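Filed under: Visits & Open Days | Kit and Budgets

Vondinex opened its doors on Tuesday to anyone who might one day give it money, and I went along with a notebook and a purchasing code that hasn't been approved since July. The coffee was good. The pricing sheet was handed out afterwards, face down.

Their pitch is that you do most of your shopping in simulation. Put two arms in a rendered room, give them a cabinet with drawers, and find out what they can reach before you sign for anything with bolts in it.
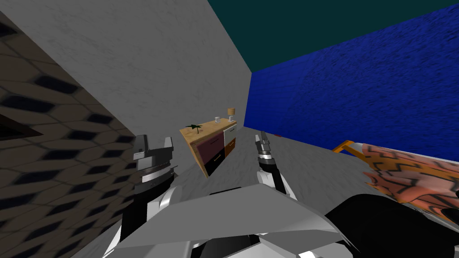

I liked this more than I meant to. Our last plan was drawn on graph paper by Onyekachi Bako and it failed to allow for elbows. A seat on the simulator costs £420 a month, which sounds fine until you learn that the minimum is five seats and there are two of us. Set-up is another £1722, payable once — or once per site, depending on which page of the sheet you believe.

The afternoon went on grippers. The parallel sort comes with the basic package and everything cleverer is an extra. I asked what happens if you budget for the basic one and then find you need the other, and was told this was a very common journey.

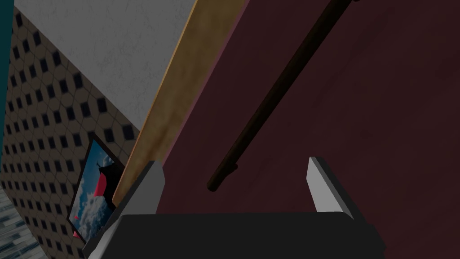
Nneka Okonkwo wanted to know who pays when the simulated arm manages a job and the real one doesn't. She said her lot at Lakmont had been through this with Garba, had bought the hardware on the strength of a lovely demo, and were still paying for the service contract. She'd rent for a quarter first and put the training days in the budget before the arms — those were what had sunk them.

The answer from the front was that support is tiered. I wrote that down and underlined it. Trilluris have their open day next month, and I'm told there's lunch.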